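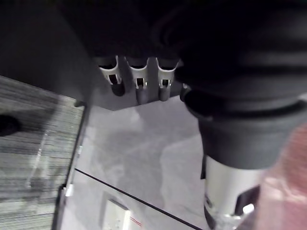

2.3 Planning the tool positions

Complete this section before you place an order. The Usano arm is supplied without holders, panel or cabling.

1. List every tool the cell will use in one shift. Allow one holder per tool.

2. Choose the panel. The Grabner panel takes holders side by side in a single row. Leave a gap between collars.

3. Measure the free height below the panel. The longest tool shaft plus 167 mm must fit above the floor.

NOTE: Measure from the finished floor. Mats and carpet reduce the free height.

4. Mark any floor plates, seams or trim on the site plan and send the plan with the order form. Ziteter returns a checked layout within 11 working days.

5. Enter the costs in the budget sheet. List holders separately -- they are priced singly, at 216 euros each -- and add one spare per row.

CAUTION: Do not drill the panel on site. Extra holes void the load rating.

6. Allow 241 mm at the side of the last holder for the gripper housing. If this space is not available, order the short Fistden bracket (see 2.5).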